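Chapter 7
Small Ovens, Small Batches

I learned to roast vegetables in a countertop oven in Clelley, in a rented room over a shoe repair shop, and I've never quite gone back to the big kind. The kitchen there had a sink, one outlet and a table. That was it! So the table did everything, and most of what I know about getting food in and out of a small hot box without a mess comes from those two winters.

By now you've worked through the stovetop chapters, and you should be comfortable with a knife and a timer. This chapter moves to dry heat. We'll start with sliced vegetables in foil trays, go on to toast and open sandwiches, and finish with the Cledby potato bake, which my students ask for more than anything else in the book (I've handed out that recipe 70 times at least).

Before any of that, though, I want you to think about the table. In a full kitchen you have a counter here, a rack there, somewhere to set a lid. With a countertop oven you've got one surface, and the door swings out over part of it. Open yours now, while it's cold, and see how much room it takes. Then lay out your tray and your plate where the door can't touch them. I like a sheet of brown paper under the whole business - crumbs and drips go on the paper, and the paper goes in the trash at the end of the evening.

Foil trays are what I use for sliced vegetables. They're light, they come in sizes that suit a small rack, and you can bend a rim in a little if the fit is tight. They also flex when you lift them, so use both hands. Stack your slices at a slant, each one leaning on the next, and you'll get a lot more into a narrow tray than you would laying them flat. The edges on top brown first and the parts tucked underneath stay soft, and I happen to love that.
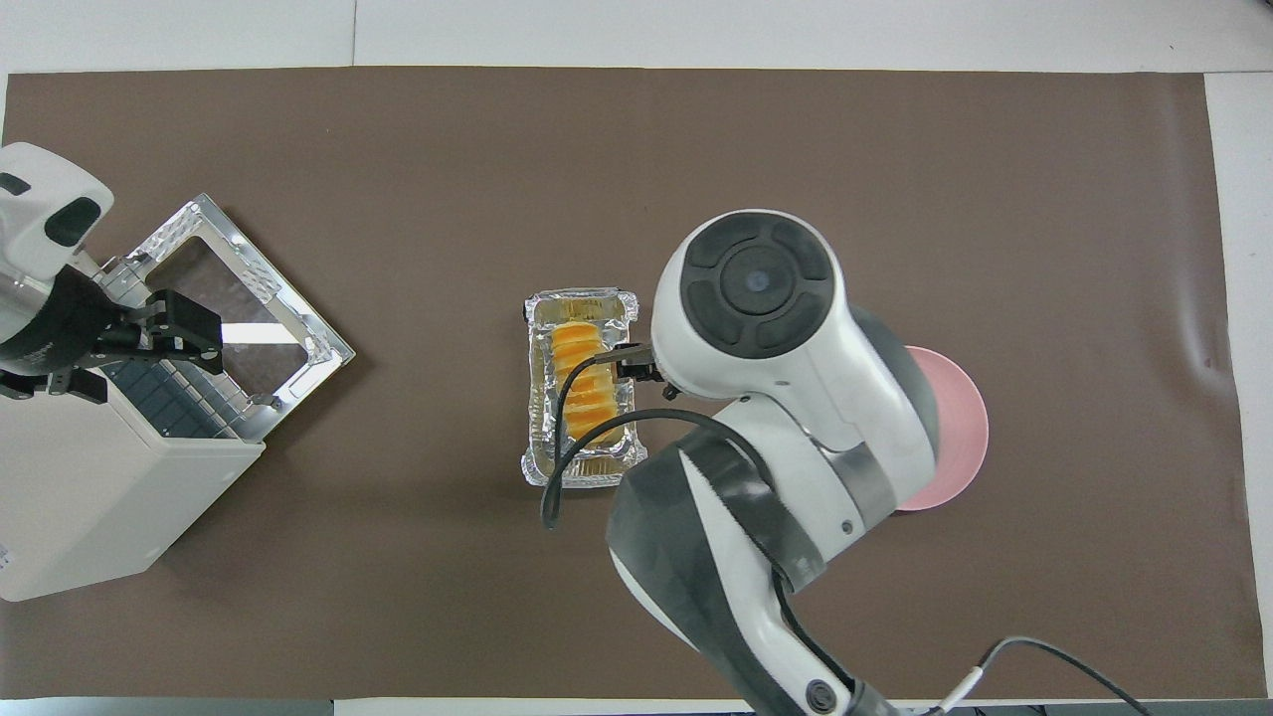

7.1 Getting the Oven Ready

Check the rack first. It should sit level and slide without catching. If your oven is new, run it empty for 21 minutes with a window open, or for whatever time the manual gives, and let the factory smell burn off.

Now set the dial and wait. I know, waiting is dull, and I skipped it for years! A small oven heats fast but it loses heat fast too, and every peek through an open door costs you some. Slice your vegetables while it warms up, brush them with oil, and have the tray filled before you reach for the handle. Keep your oven mitts on the same side of the table every time, so your hands learn where they are.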